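Section 4. Setting Up a Shopping Center Property in Jinus

Welcome to the part of the guide where your property finally starts to look like something. If you have been following along from Section 1, you already have a working login, a company profile and at least one bank account on file. If you skipped ahead (plenty of people do, and we don't mind a bit), please go back and finish the company profile first. Jinus will let you begin a property without one, but it won't let you save it, and retyping a rent roll is no way to spend an afternoon.

Throughout this section we use the Dalow center in Jistuvdale as our property. It is a small strip center with one anchor space, a row of inline shops and a pad site out by the road. Yours may be larger or smaller, but the screens are the same either way.

What to have on hand

Set aside a quiet hour and gather these things before you sit down:

The recorded site plan, with the suite numbers marked on it
A current rent roll, signed off by whoever keeps it
Every signed lease, along with any amendments and side letters
The loan agreement, if there is a construction or permanent loan on the property
Last year's common area expenses, if the center was open last year

For a center still under construction, use the leasing plan in place of the rent roll and your budget in place of last year's expenses. You can swap in the real numbers later and Jinus will keep both versions for you.

4.1 Create the property record

1. From the home screen, choose Properties, then New Property.

2. Type the property name as you would like it to appear on tenant statements. People sometimes enter the legal name of the owning company here, and then their tenants get a bill from a string of initials they have never heard of. The legal name has a field of its own a little further down.

3. Enter the street address and the parcel number. If your center sits on more than one parcel, press Add Parcel and enter each one on its own line.

4. Under Property Type, choose Retail, Multi-Tenant. This turns on the percentage rent and common area tools you will need later in the section.

5. Choose a status. Pick Planned if you have not broken ground, Under Construction if you have, and Open once the first tenant has taken possession.

6. Press Save. The property now appears in your list with a gray dot beside it. The dot turns green after you finish 4.4.

Note: The property name can be changed whenever you like. The Property Type cannot be changed once a lease has been attached, so do take a second look at step 4.

4.2 Enter the buildings and suites

Jinus thinks of a center as a set of buildings, and each building as a set of suites. Even if everything you own is under one roof, you still need to make one building to hold the suites.

1. Open the property and choose the Space tab.

2. Press Add Building. Give it a short name such as Main or Pad.

3. Enter the gross leasable area. For the main building at Dalow, you would then move on to the suites one at a time.

4. Press Add Suite. Enter the suite number exactly as it appears on the site plan, including any letters.

5. Enter the leasable square feet. A typical inline shop at Dalow is 2000 square feet, and the smallest, a kiosk-style space near the breezeway, is 700.

6. Repeat until every suite is in. Vacant suites need to be entered too. Leaving them out throws off each tenant's share of the common costs, and you will be untangling that well into spring.

7. Check the line at the bottom of the tab marked Unassigned Area. It should read zero.

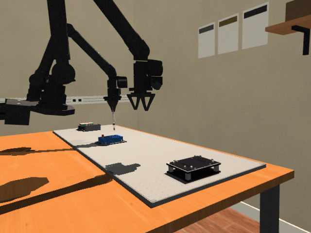 If Unassigned Area shows anything other than zero, the suites do not add up to the building. Nine times out of ten there is a utility room or a shared corridor that belongs to no tenant. Press Add Suite once more, call it Common, and tick the box marked Not Leasable. The line should settle down right away. If the number is negative, you have more suite area than building, and it's worth looking for a suite that was entered twice.

Caution: Do not split a suite by typing over its square footage. Use the Split Suite button, found under the three small dots at the end of the row. Typing over the figure rewrites the past as well as the present, and any statements you have already sent will no longer match what is on the screen.

4.3 Attach the leases

You can attach leases in any order. We like to begin with the anchor, which usually has the most unusual terms, and then sail through the smaller ones.

1. Click the suite and choose Attach Lease.

2. Enter the tenant's legal name and, below that, the name on the storefront.

3. Enter three dates: the date the lease was signed, the date possession is handed over, and the date rent starts. These are often three quite different dates. In new centers there may be months between the second and the third while the tenant builds out the space.

4. Enter the lease length in years. For a lease of 15 years or more, Jinus will ask whether there are scheduled rent increases. Answer Yes even if the first one is a long way off, and fill in the little table that opens.

5. Enter base rent as an annual amount per square foot. There is a switch beside the field if your lease gives a flat monthly amount.

6. Under Recoveries, choose how the tenant pays toward taxes, insurance and common area upkeep. Most small shops will be Triple Net. Anchors quite often have a cap, and the cap goes in the field just to the right.

7. If the tenant pays percentage rent, tick Percentage Rent and enter the breakpoint and the rate. Leave Natural Breakpoint ticked unless the lease names its own figure.

8. Add renewal options, if there are any. Be sure to fill in the notice period, as this is what drives your reminders.

9. Drag a copy of the signed lease onto the gray box and press Save.

Note on co-tenancy: Some leases let a shop pay less rent if the anchor closes or has not yet opened. Choose Add Clause, then Co-Tenancy, and link it to the anchor suite. From then on, changing the anchor's status will put a yellow flag on every lease that might be affected. Jinus will never lower a tenant's rent by itself. It only taps you on the shoulder so that you can go and read the clause.

Note on exclusives: If you have promised the sandwich shop that it will be the only sandwich shop, enter that under Add Clause, then Exclusive Use. You will get a friendly warning if someone tries to attach a second one.

4.4 Record the loan

This part is optional, but we do encourage it. Lenders ask for the same few reports again and again, and with the loan entered you can produce them in a couple of clicks.

1. Open the property and choose the Finance tab, then Add Loan. If there is no loan, choose No Financing and skip to step 7.

2. Choose Construction or Permanent.

3. Enter the loan amount, the interest rate and the maturity date.

4. For a construction loan, enter the draw schedule. You can type it in or bring it over from a spreadsheet using the Import button.

5. Enter any leasing tests from the loan agreement, such as a share of the center that must be leased before the next draw. The Finance tab will show where you stand against each test.

6. Set your reporting reminder. The usual setting is 21 days before each report is due, which gives you time to chase down a missing sales figure or two.

7. Press Finish Setup. The dot beside your property should now be green.

Caution: Draws entered here are for your own records. Nothing is sent to your lender, and no money moves. You still need to submit your draw requests the way your loan agreement says.

4.5 Check your work

Before you invite anyone else in, run the Setup Check from the Tools menu. It takes about a minute for a small center. You will get back a list in two colors. Red items have to be fixed before you can send statements. Yellow items are things we think you may want to look at, and you are free to dismiss them.

The ones we see most often are:

Rent starts before possession. Usually the two dates have been swapped.

Suite has no recovery method. Go back to step 6 in 4.3. If the tenant truly pays nothing toward common costs, choose Gross so that Jinus knows you meant it.

Lease longer than ground lease. This applies only where you lease the land. Check the ground lease dates on the property record.

Option notice date has passed. Either the tenant has renewed and the lease needs updating, or the option is gone and can be cleared.

Once the list is free of red, print a trial statement for one tenant and hold it up against the lease with a pencil in your hand. We know it is old-fashioned. At Bustos, where our support desk sits, we still do it with every new center we help set up, and we still catch things.

If you will be billing for a center that opens partway through the year (in June, let's say), please read Section 6 on partial-year recoveries before you send your first batch. The monthly estimates work a little differently, and they can't be recalled once they are in your tenants' mailboxes.

Section 5 covers inviting your leasing agents and bookkeeper, and choosing what each of them can see.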